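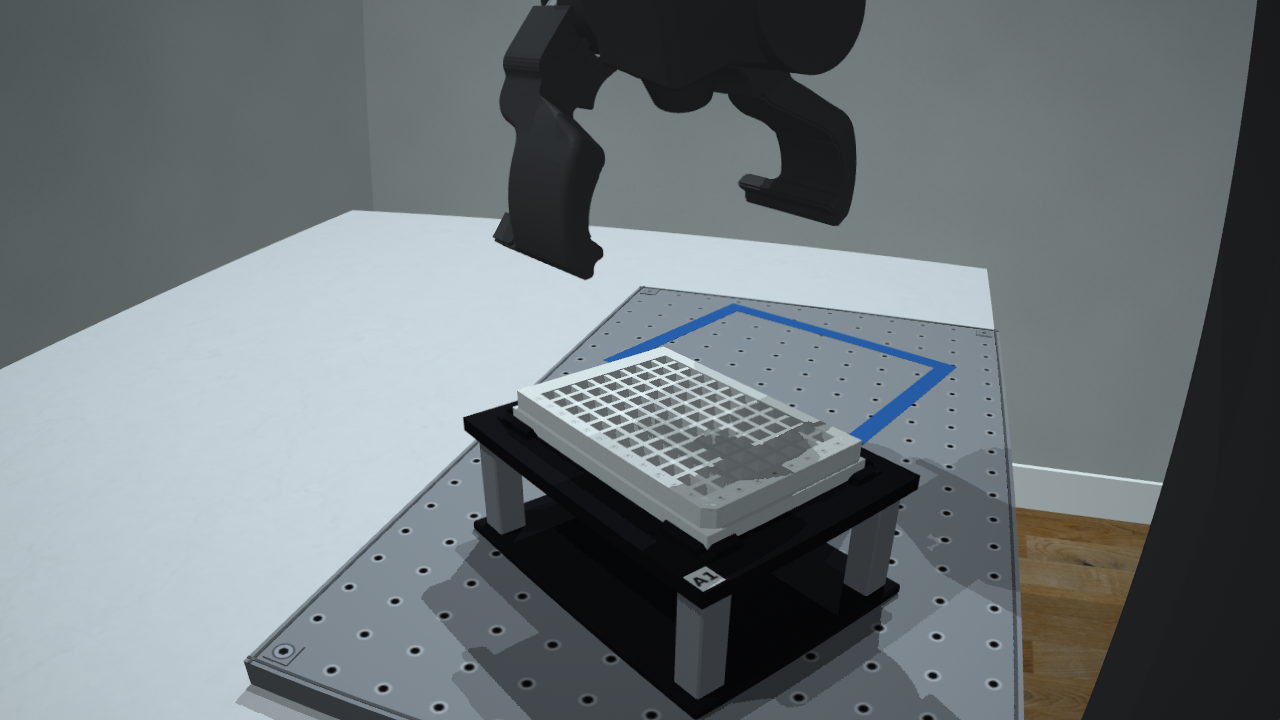
Multiwell plate on a two-tier stand

About Drosby Water

Hi, I'm Esperanza Iglesias, and I test well water for a living. I started Drosby Water after I bought a house outside Grillgate with a private well, a rusty pressure tank and a kitchen tap that smelled like struck matches. I'd worked in a city water lab for 10 years and I still had no idea who to call about my own tap! The place I finally found sent me a page of numbers with no explanation at all. I could read it, but my neighbors couldn't, and pretty soon they were bringing their reports over to my porch (along with a lot of zucchini, it was that time of year).

So that was the start. I rented the old print shop on Krawczyk Street, scrubbed ink off the floor for most of a September, and opened with one incubator and a secondhand fridge. The ink never fully came out. If you visit, look by the back door and you'll see a big blue patch shaped a little like Florida.

There are 3 of us now. Tuấn Sầm runs the bench and is far tidier than I am, and my sister picks up the phone in the mornings. In the afternoons you'll get me, or the machine.

What we do

We test private wells, springs and cisterns for homes, small farms, campgrounds and the occasional brewery. The everyday stuff is coliform bacteria, E. coli, nitrate, hardness, iron, manganese and pH. We also do lead and arsenic, but we send those samples to a partner lab, and your report will say so right at the top. We don't test pools or fish tanks. I love fish tanks, please don't bring me your fish tank.

You pick up a kit from us or from the counter at Drivia Hardware, follow the card inside, and bring the bottle back cold the same day. Please don't rinse the bacteria bottle first! There's a little powder in the bottom that's meant to be there, and it takes care of any chlorine in the sample. We take samples until 3 in the afternoon.

The basic kit is $140 and that covers the whole thing, including a phone call with me when your results come in. I go through every line with you. If your iron is high I'll tell you it's going to stain your laundry and probably not do much else. If your nitrate is high and there's a baby in the house, I'll call you before the report is even typed up.

What we don't sell

Filters, softeners, UV lights, any of it. People ask every week — I get it, you've got a problem and you'd like one person to fix it. But I never want to be the one telling you your water's bad and then handing you a price list. I'm happy to talk through what kinds of treatment work on what, and you can take that to whoever you like.

Coming to see us

We're at 2528 Krawczyk Street, in the brick building with the green awning. Parking is around back, and the side door sticks, so give it a good shove. If you've got an old report in a drawer that never made sense to you, bring it along and I'll read it with you, no charge. It doesn't have to be one of ours.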